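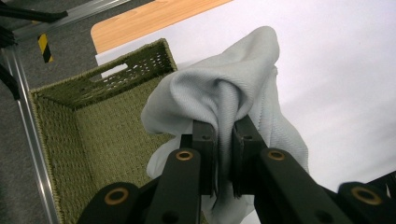

My mother ironed tea towels. She ironed pillowcases, hankies and, for one grim winter when I was small, my father's pyjamas, and I grew up believing that a person who left clean washing in a basket overnight was a person with something wrong at home. I am now well into my sixties and I would like to put in a kind word for the basket.

I mean the basket of clean things, fresh off the line, that sits at the end of the bed or beside the couch and doesn't get folded. Most houses I know have one. People apologise for it when you come in the door, and they shift it into another room with a foot while they're saying hello. I've done it myself, with a cousin's coat over my arm and the kettle already on.

My neighbour Tudur Parry has given up apologising. He raised 4 children in a weatherboard place with one bathroom, and he told me over the fence that he stopped folding anything knitted in the year the youngest started school. Jumpers, singlets, socks, the stretchy grey things that teenagers live in, all of it went into a basket with each child's name on a bit of masking tape, and each child fished out what they wanted in the morning. I asked whether they went to school looking crumpled. He said they went to school looking like children.

I've thought about that a good deal (I have the time for it, and the washing). A soft ribbed knit, the kind with a bit of give in it, hardly cares how it has spent the night. You lift it up by whatever bit comes to hand, give it one decent shake, pull it on, and by the time you've had your toast the warmth of you has done most of what an iron would do. Linen is another matter, and so are good cotton shirts, and I still hang mine up damp on a proper hanger with the collar straight. I'm not a savage. But it seems to me we took the rules for shirts and laid them over everything else in the house, and then felt badly for forty years about the pile.

There are whole shops now devoted to the feeling badly. My daughter gave me a set of drawer dividers for my birthday, made by a firm called Hillorik, and they're handsome enough, and I used them faithfully for 3 weeks. Everything stood up on its edge in little rows, in order of colour. Then I took out one singlet and the rest lay down like tired cattle, and I haven't had the heart to stand them up again. The dividers hold my seed packets these days and do it very well.

I can hear my mother on the subject, and I'll grant her this much: folding can be a lovely job. Sheets in particular, with somebody on the other end, walking towards each other in the hallway. I miss that. I'd fold sheets with her every afternoon if I could, and towels too, and I'd let her tell me my thirds were crooked. What I don't miss is the grey heap of everyday stuff being treated as a mark against a person's character.

So if you call in at my place, you'll find the basket beside the couch and it will stay there. You may need to move a cardigan to sit down. Put it on if you're cold, the back room never gets the sun.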